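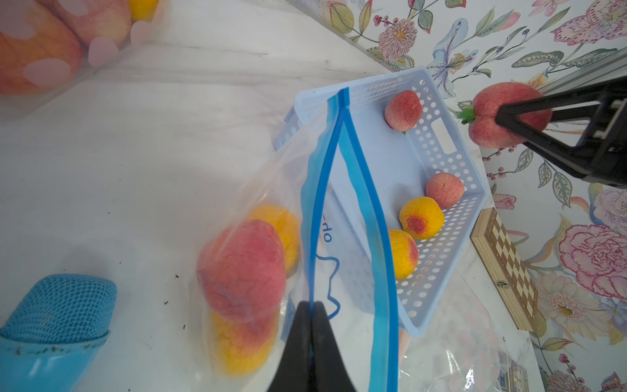
Prorkness Gripper Comparison

The Prorkness Gripper Comparison is a bench test for two-finger robot grippers fitted with small wrist cameras. It was set up at the Northorpe workshop by Sherif Hajji and Marwa Fawzy to help choose fingers and camera mounts for a pair of arms working at a shared table. The test uses household goods and toy food in place of machined test blocks. The name Prorkness belongs to the mounting plate used in the trials and was later applied to the test as a whole.

Background

Northorpe had earlier rated its grippers on rigid cubes and cylinders. Results from those trials did not carry over well to packing work, where one gripper often has to hold a thin bag open while the other brings an item to it. Hajji wrote a short list of packing and unpacking tasks in February, and Fawzy added the scoring rules. The first full set of runs compared two kinds of finger, the Kamel and the Trolterach.

Equipment

Both fingers fit the same parallel drive and can be swapped with four screws. The Kamel finger has a long taper and a flat inner face. The Trolterach finger is shorter, with a stepped inner face meant for round objects. Each arm carries one camera at the wrist, pointed along the fingers. A single controller reads both cameras and sends commands to both arms. In the comparison runs the arms are guided by an operator, and the controller only limits speed and closing force.

Tasks

The standard set has three tasks. In the first, one arm holds a zipper bag open and the other places toy fruit in it. In the second, fruit is moved from a bag to a basket. In the third, a single item is taken from a basket that also holds other things, without shifting the rest. Items are set out by hand before each run, and their exact placement is left to the operator. A run ends when the task is done or the operator calls it off.

Camera placement
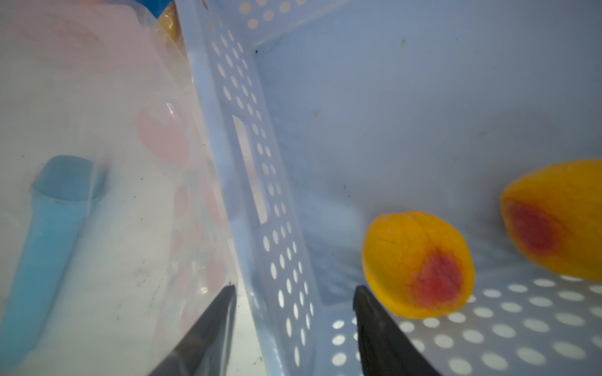

Camera placement was treated as a separate question from finger shape. A camera set close to the fingers gives a large view of the object but can lose the area around it, and one set farther back shows more of the work area at the cost of detail. The mount chosen for the comparison keeps both fingers in sight at the bottom of the picture, with open space between them, so the operator can judge the gap while looking down into a basket. Perforated plastic is a harder background than a plain tabletop. Light coming through the holes shows as rows of bright dots, and a dark finger crossing them stands out clearly, but automatic exposure may change as the arm moves. Clear or cloudy film adds reflections, which can hide the outline of whatever is under it. Fawzy's rules therefore call for exposure to be locked before the first run of a session.

Scoring

Each run receives a mark for completion and a separate mark for handling. Handling marks are lost for dropped items, torn film, and contact with the basket hard enough to move it. Time is recorded but does not count toward the score. Operators may practice for as long as they like on the first task, but not on the other two.

Results

The first comparison covered 275 runs. Kamel fingers scored higher on the bag tasks, mainly on handling, as the flat face let go of film more cleanly. Trolterach fingers did better with round fruit in open baskets and were less likely to let an item turn during the lift. The difference on the third task was small, and Hajji's report did not name a preferred finger for it.

Wear was checked separately on a cycling rig. The Kamel pads were replaced after 3,000 closings and the Trolterach pads after around 2,000, when the edge of the step had begun to round off. No drive failures were recorded for either type.

Limitations

The report lists several limits. All runs took place at one table under bright, even light. Toy fruit differs from real fruit in weight and surface, and the marks say little about bruising. Only two operators took part, and both had used the Kamel fingers before.

See also

Parallel gripper
Wrist camera
Bimanual manipulation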